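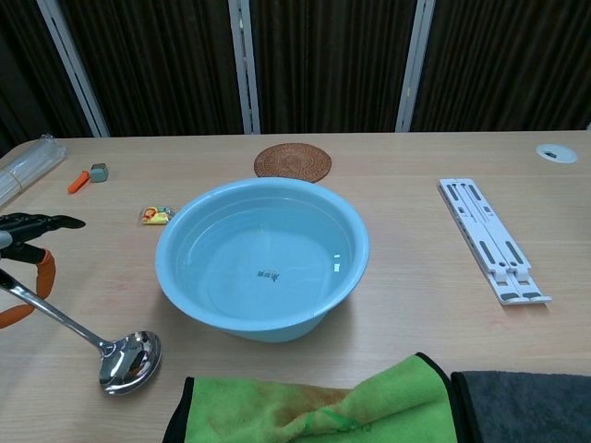
About Us

Home | Shop | Paints | Decals | Workshop Notes | Contact

Gaduvard makes waterslide decals and acrylic paints for scale railway and aircraft models. The firm was set up by Mircea Bratu, who had been drawing his own wagon markings for 17 years and still checks the artwork for each new sheet.

The decal list now runs to 368 sheets, most of them in 1:72 and 1:87. All are screen printed on a continuous carrier film, so each marking must be cut out close to the edge before soaking. White is printed as a separate layer under the colours. Sheets in the older Alham series have a thicker film and need a setting solution on rivets and panel lines.

Paint is sold under the Edenico name in 17 ml bottles. There are 70 shades, matt unless the label says otherwise. They can be brushed as supplied or thinned for the airbrush - we suggest two parts paint to one part thinner at low pressure.

The Ene range of etched brass parts was added last May. It covers steps, handrails and brake gear, and is made in small batches.

We attend some 8 shows a year. Orders can be collected there if placed in advance - please quote the sheet number, as titles are often similar.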